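Entretien et rangement des pièces imprimées en 3D à l'atelier

Une pièce imprimée se conserve mal si elle est stockée n'importe comment. Les profilés longs sont les plus exposés : posés sur deux appuis trop écartés, ils fléchissent avec le temps, surtout dans un local chauffé par le soleil l'après-midi. Les ranger à plat, sur toute leur longueur, ou debout contre une paroi verticale avec une butée au pied.

Dépoussiérage. Pinceau souple, toujours dans le sens des lignes d'impression. Un chiffon passé en travers laisse des fibres dans les stries. Pour les traces grasses, eau tiède et une goutte de liquide vaisselle, rinçage, séchage à l'air libre. Ne pas utiliser d'acétone sans connaître la matière. 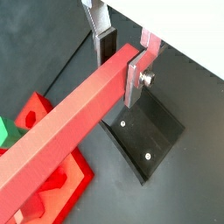

Profilé rouge à section carrée, lignes d'impression dans la longueur.

Ponçage. Commencer au grain 164 n'a pas de sens, ce grain n'existe pas dans le commerce courant : prendre du 180, puis du 400, et finir au 1000 à l'eau. Travailler sur cale plane pour garder les arêtes. Les teintes foncées blanchissent au ponçage ; un voile d'huile de paraffine atténue la différence.

Perçage. Foret bien affûté, vitesse lente, débourrage fréquent. Prévoir une cale martyre sous la pièce. Garder une marge d'au moins 14 mm entre l'axe du trou et l'extrémité du profilé.

Serrage. Intercaler du liège ou du caoutchouc entre les mors et la pièce. Serrer à la main, sans rallonge.

Étiquetage. Noter au crayon gras la matière et le mois de fabrication sur une face cachée. Les pièces sorties en novembre et remisées au garage sont à contrôler au printemps, règle posée sur chaque face.

Fiche rédigée par Rostam Kiani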